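This site uses cookies. By continuing you accept our cookie policy.

To: Fultville building list
Subject: Re: Carpeted rooms

Kuldeep Chaturvedi wrote:
> Please confirm whether the carpet will be cleaned
> before April, and whether outdoor shoes are permitted.

Dear Mr. Chaturvedi,

The carpet in Room 14 will be cleaned by Stirnico on January 29, 2022. Clean indoor shoes are permitted. 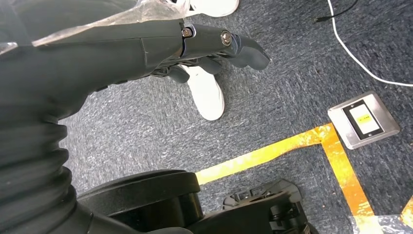

Plastic wrap and other packing material must be taken to Room 16 at the end of each session.

Ngaio Merrick
Facilities Office

Shares: 0 | Comments: 2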